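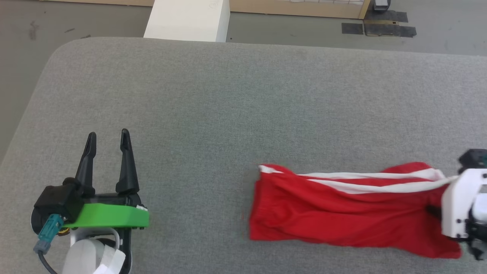
1/ Folding the red kit on the big gray pad

Sunday, laundry thread. I do all my folding on the padded gray thing in the front room now. The kitchen table was always sticky somewhere.

2/ Red gets its own wash in this house. I did one mixed load in March and I still have the pink dish towels. Cold water, short cycle, hung up overnight.

3/ Slippery sports stuff is the worst to fold. Cotton stays where you put it. This slides back open while you're reaching for the next thing.

4/ What works for me: find the white stripe and pull it straight first. Once that edge is flat, the rest mostly follows. Pull from the ends, don't smooth from the middle.

5/ Then fold in half along the length, press the air out with your forearm, and fold in thirds. I used to roll everything. Rolled things come undone in my drawers, so I quit.

6/ Someone asked about the pad. It came from Hukonar, secondhand, and cost me 20 bucks. The weave has enough grip that clothes don't skate off it. It does collect lint. I go over it with a damp rubber glove.

7/ The rounded edges are a pain if you like to line things up against a corner. I line up on the weave instead.

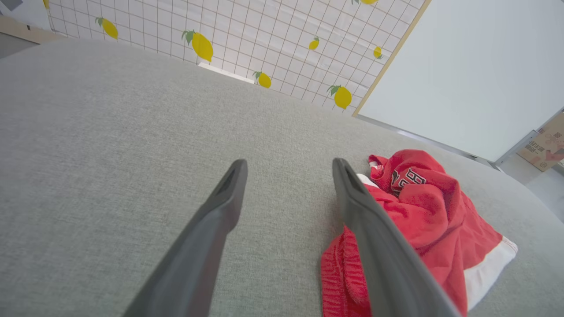

Red kit in a heap, lemons behind.

8/ If it's bunched up like that, don't start folding. Pick it up by the trim, give it two hard shakes and lay it down again. Trying to untangle it flat takes longer.

9/ Anything with printed lettering I fold so the print isn't creased across the middle. I had one crack along the fold line after a winter in a drawer. No iron on the print either – I learned that one on a Baran shirt I liked a lot.

10/ Elastic edges go to the inside of the fold. They stay flatter in the stack that way, and the pile doesn't lean.

11/ That's the red done. Socks are next and I'm not posting about socks.

1,049 likes

Comments

prametti_fan: The lemons! Is that wallpaper or tile?

cisau_laundry: Team rolling here. My drawers are full of rolls and they stay put if you pack them tight.

mudroom2: Tried the stripe thing on my kid's soccer shorts. Better than what I was doing.

We use cookies to keep you signed in. Accept / Manage settings

© Cisau | Contact | Terms | Back to top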